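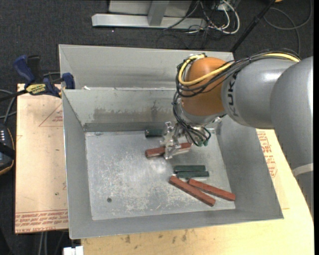
Gray bin, KUKA arm in from the right.

October 28, 2024 -- shop notebook, Cirko rebuild

In at 7, hangar cold. Goal for the day was brakes bled and the tailwheel back on. Got the brakes, mostly.

Left brake: soft pedal since the new lines went in. Bled from the bottom up with the oil can pump like Lama Haddad showed me on the Clando. First pass lots of air, second pass a little, third pass clean. Reservoir overflowed down the firewall, wiped it up, rag under there next time. Pedal firm now, holds with my full weight on it. Right side same routine, one pass was enough. Check both again tommorow morning before anything gets buttoned up.

Fitting at the left caliper was weeping. Quarter turn more and it stopped. If it weeps again pull it and look at the flare, don't keep tightening.

Tailwheel: not on. The Rivadeneira kit came with the wrong bushings. Bag says right, bushings say otherwise -- too long, the fork binds before the bolt is snug. Could face them off on the lathe but I'd rather have the correct ones. Emailed them at lunch. No answer by the time I left.

Spring leaves cleaned up fine, no cracks under dye. Main leaf has light pitting near the clamp, shallow, dressed it out and primed. Lama had a look and is OK with it but wants it in the log with a recheck in January. Put it in the log. Put it here too so I can't say I forgot.

Rudder cables. Tension was 20 lb on the left and 27 on the right, which makes no sense on a closed loop unless something is dragging. Something was. Fairlead behind the baggage bulkhead had slipped and the cable was rubbing on its edge. No broken strands, ran a rag the whole length both ways and nothing snagged. New fairlead in, safetied the turnbuckles. Didn't get to re-rig, gauge went back to Birnunby with Lama at 3. Need it back Wednesday.

Also:
- ELT battery tray missing one screw, taken from the spares drawer, reorder
- baggage door hinge pin is in the coffee can, NOT lost
- part 13 on the seat rail drawing is shown upside down, I installed it the way it fits, penciled a note on the drawing
- grease gun is empty. whoever did that, fill it

Weight & balance sheet still has the old battery on it. Have to redo the whole thing anyway once the tailwheel is on so leaving it for now.

Question for Lama -- do we want the heavier tailwheel springs or stay with stock? Clando shimmied with stock on pavement but it's mostly grass at our end. I lean stock, change later if it acts up.

Next: brake recheck, chase the bushings, gauge, re-rig rudder, then inspection panels. Not closing the belly untill she has seen the fairlead.

Out at 5:30. Heater off, compressor drained.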